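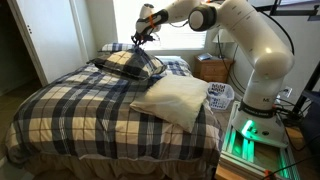 Wirkville Money Board > Cards and Credit > Girkow store card, promo ended and I got walloped

hanne_l
May 20, 2019
Hello everyone, longtime reader and a very occasional poster, so please be gentle! Last year I bought a washer and dryer from Girkow for $1,799 and the fellow at the register signed me up for their store card, no interest if paid in full by the end of the promotional period. I set up my automatic payments and felt very grown up about the whole thing. Well, the promo ended with $275 still on the card (my arithmetic was off, and I'd skipped a payment in January when the car needed brakes) and the new statement has $300 of interest on it. More than I owed! I've read it over three times with my glasses on and once with my husband's. Is this a mistake? Who do I call, the store or the bank?
Hanne Lappalainen

cordier_s
Oh Hanne, I'm so sorry, and I'm afraid it's probably not a mistake. What you had was deferred interest, and it is a nasty little animal. The interest was adding up the whole time on the full purchase, quietly, in the background, and if you'd paid every cent by the deadline they would have wiped it away. Leave even $2 on there and the whole pile lands on you. A true zero percent card only charges you going forward on whatever is left. They sound nearly the same at the register, especially when there's a line behind you and somebody's toddler is pulling on the display.
Sandrine

pons_baptiste
I'm going to be the grump here. It's printed on the application, and it's printed again on every statement, usually in a box. I have a Girkow card myself and I paid it off two months early with no trouble at all. It was a free loan and I'd do it again. I feel for you, truly, but I don't think the store did anything sneaky.

ladi_u
Baptiste, with love, you also read the booklet that comes with a toaster. Plenty of careful people get caught by these. My mother did, on a sofa, and she kept books for a living. I think a box on page whatever of a statement is a poor substitute for the clerk saying it out loud. "If you're short by a dollar you owe all of it" takes five seconds to say.

pons_baptiste
I did read the toaster booklet. It has a bagel setting that I would otherwise have missed.
Fine, I'll grant you the clerk should say it. I still think the card is a decent deal for somebody who knows the date.

nhan_luu
Hi Hanne! I used to answer phones for a card company (not this one, and a good while ago now), so let me tell you what I'd do in your shoes. No promises, every bank has its own rules, but people did get money back when I was there, more often than you might expect, and the pleasant callers did best, if only because we wanted to stay on the line with them.

1. Get out the original agreement and your statements and find the promo end date. Write it down next to the date your last payment posted. If a payment was in before the deadline and got posted late, that's a whole different conversation and a better one for you.

2. Call the bank on the back of the card. The store can't do a thing about interest and will only transfer you. Have the $275 ready to pay on that same call if you possibly can, and ask for a one-time courtesy credit of the deferred interest. Use those words.
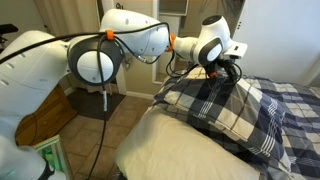
3. If the first person says no, thank them and ask for a supervisor. Ask nicely, and get the name and a reference number either way.

4. Whatever they agree to, ask them to send it in writing, and check the next statement. There can be a bit of leftover interest from the days between statements, and it's a real shame to get hit with a late fee over pocket change.

And turn off that automatic payment until you've seen the new balance, or at least look at what amount it's set to. The minimum payment on these almost never clears the balance in time.

ladi_u
Seconding all of Nhàn's list. I'd add that you can move what's left to a regular card with a lower rate if they won't budge. The Trader card from my credit union has no transfer fee for members, but do check your own place first.

cordier_s
I'd be a little careful there, Ladi. Opening another card to fix the first one makes me nervous, and if Hanne can pay it off this month it's hardly worth the paperwork.

ladi_u
Fair enough, I was thinking of somebody who'd need half a year to pay it down.

hanne_l
You are all so kind, even the toaster gentleman! I called this afternoon and did just what Nhàn said. The first lady couldn't help but the supervisor took off half of the interest right there, and says the other half is "under review," whatever that means. I paid the $275 while I had him on the phone. Reference number is written on the calendar in red pen. I'll come back and tell you when the next statement shows up.

pons_baptiste
Half is very good, well done. Call again if you haven't heard by the time the statement closes. And how's the dryer?

hanne_l
Loud!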